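Ticket 1708: line drops every evening, office connection, Szczepańska
Status: reopened
3 min read

Reopened because it was closed without a fix. The last note says "customer confirmed stable". The customer is me and I confirmed nothing of the sort. I said it hadn't dropped that morning. It never drops in the morning.

Same fault as before. Cetum line, Odow router, everything on the newest firmware as instructed. Some time after six in the evening the connection goes, the router light stays green throughout, and a few minutes later it comes back by itself. The Asta backup starts at six and is usually the thing that dies. I have been told three times that a green light means a healthy line. I'd like to know what it would take for the light to go any other colour.

Tried so far, all at your request:
- router restarted
- factory reset, then all settings typed in again by hand
- new cable from the wall socket to the router
- wireless channel changed from automatic to fixed, then back to automatic when a different agent said fixed was wrong
- router moved to a higher shelf

The higher shelf made no difference. I didn't expect it to, as the machine doing the backup is on a cable. 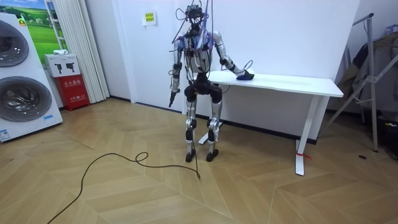 Odow Support wrote back that evening drops are most often caused by neighbouring wireless networks, and asked whether the backup could be run over a different channel. They also suggested a second Odow unit to "extend coverage", at a discount.

See above regarding the cable. A wired computer does not care what the neighbours' wireless is doing. I am not buying a second box to cure a fault nobody has found in the first one.

Cetum's line test came back clean. It was run at ten in the morning. I asked for one in the evening and was told the test is the same whatever time it is run, and that may be so, but the line isn't.

Since neither side keeps a record they're willing to show me, I made one. A small script on the wired computer checks the router and then an outside address, over and over, and writes down any failure with the time. I left it running for 168 hours, a full week in June, and it logged 21 drops. All of them fell between six and nine in the evening. In every case the router answered normally and the outside address didn't. To my mind that rules out the cable inside the office and most of what I've been asked to do up to now. 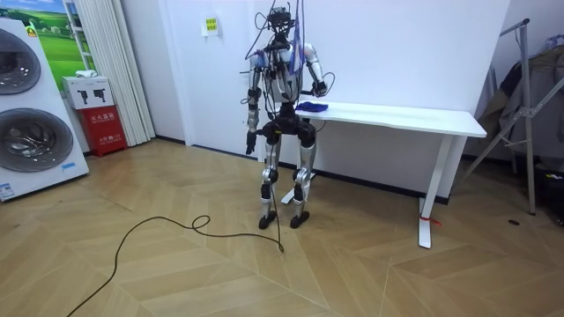 I then stopped the Asta backup for two evenings to see whether it was the cause, as the second agent was fairly sure it was. The drops carried on without it. So it isn't the backup either, although I see the ticket is still filed under "third-party software". Please move it.

Speed isn't the complaint. We pay for 800 megabits and when the line is up we get near enough. Please don't send me another speed test.

Update, Friday, August 28, 2020. Cetum rang to say "work was carried out in the area" and that I should see an improvement. They couldn't say what work. There were no drops last night, which is one night. I've had one good night before, and the ticket was closed on the strength of it. 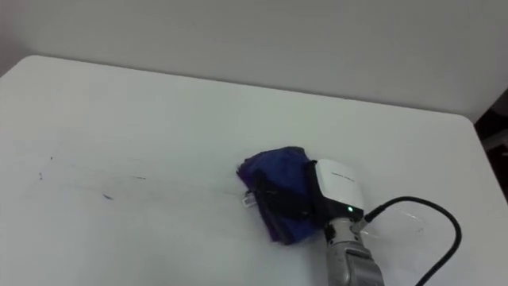 Attachment 3: white table, plain wall behind

What I want before this is closed again:
- a line test run after six, with the result sent to me
- a plain statement from Cetum of what was changed
- a full week of my own log with nothing in it

The script is running again. Log to follow when the week is up.

4 comments | 0 shares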